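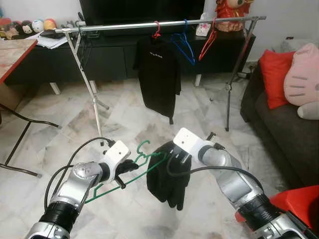 Does the coolant temperature sensor have to be replaced along with the thermostat?

Replace the sensor only if its resistance reads out of range. A sensor that tests good can go back in with a new sealing washer.

Ticket 2468
Opened: September 2021
Vehicle: Lotska van, 3-liter diesel
Assigned to: Ivone Macedo, Evangelista service desk

Complaint: Temperature gauge drops to cold at highway speed. Cab heat weak. No warning lights.

Check 1. Coolant level at the cold mark. Cap seal intact. Pressure test held for 12 minutes with no loss.

Check 2. Scan tool reading matched the gauge within two degrees. Sensor and gauge ruled out.

Check 3. Upper radiator hose warmed up shortly after a cold start, well before operating temperature. Thermostat suspected stuck open.

Action: Drained coolant into a clean pan. Removed housing, two bolts. Thermostat valve did not seat; grit on the seat. Fitted Cludano thermostat and new gasket. Bolts torqued to 18 lb-ft. Refilled and bled at the upper screw with the heater on full.

Road test: Gauge steady at the midpoint. Heater output normal.

Open item: Lower hose clamp is rusted. Replacement on order from Drondero. Leave ticket open until fitted, then recheck level cold.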